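# Re-levelling the checked table

The cloth on the small table is a pink and white check, and a check shows every fault. If the cloth is a few degrees off, the squares run out of line with the edge, and the whole corner looks crooked from the door.
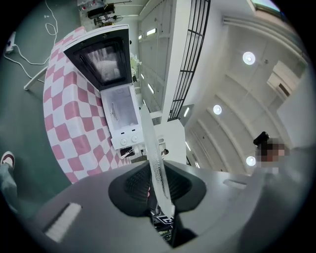
I had put up with it since December. The table came from a clearance shop in Jullcombe and has white legs, one of which was short by 5 mm. I had been using folded card under it. Card compresses, so the correction lasted a week or two and then had to be made again.

The fix was a screw-in foot from Geddes, the hardware place on the Clustamlow road. They sell them singly, which suited me. The thread was slightly larger than the existing hole, so I opened it out by hand and added a little wood glue. The foot has some 15 mm of travel, far more than needed. Set it a turn too high, load the table, then wind it back until the rock disappears. Adjusting it unloaded gave me a different answer each time.

The cloth went back on last. I used to start from one side and pull, and the squares always drifted. Now I fold it in quarters, press the folds lightly, and put the crossing point on a pencil mark at the centre of the top. The overhang then takes care of itself. The edge of the top is rounded, so the drop will never hang perfectly flat, and I have stopped trying to make it. Four clips underneath would hold it, but clips mark the fabric.

The little white appliance with the glass door lives on the table, with the white artificial flowers along one side of it. It has two knobs at one end, and I keep that end clear because the cloth rucks up if anything is wedged against it. The flowers need dusting more often than I would like. A soft paintbrush works on the petals — a damp cloth only moves the dust into the creases.

The floor is dark green and shows crumbs, thread and pencil shavings equally well. I swept before putting the table back, then again after.

Remaining jobs: the other legs could do with the same feet, and I would like a second cloth for wash days. Plaltora list a pink check under pattern 2162, but the squares are given as smaller than mine, so I have asked for a swatch. The card is in the recycling.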